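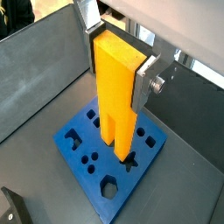
4.2 Timing of local and regional ballots

The second question is whether holding the regional assembly vote on the same day as the municipal vote changes who turns out. Tirkach and Bevan offer a useful comparison. Both districts use the same electoral roll and the same counting rules, but only Tirkach moved its assembly election to April to match the municipal calendar. Bevan kept the two ballots apart.

We use returns from 709 polling stations. Stations whose boundaries were redrawn between the two elections were left out, as were postal votes, which are reported only at district level. Turnout in the combined election in Tirkach was 59 per cent. The rise was largest in rural stations, where voters travel furthest – a pattern Jang and Tsuji also report for Indness.

Figure 4 plots the change in turnout against distance to the polling station. The slope is clear for Tirkach and close to flat for Bevan. Adding the age profile of each station reduces the slope slightly but does not remove it.

Spoiled papers also rose in Tirkach, mostly on the assembly ballot. Stöckli and Ruchti put this down to ballot design, as the two papers were printed in similar colours. Our data cannot test that claim directly. The returns give the number of spoiled papers at each station but not the reason they were rejected, and the district office does not keep the papers after the result is declared.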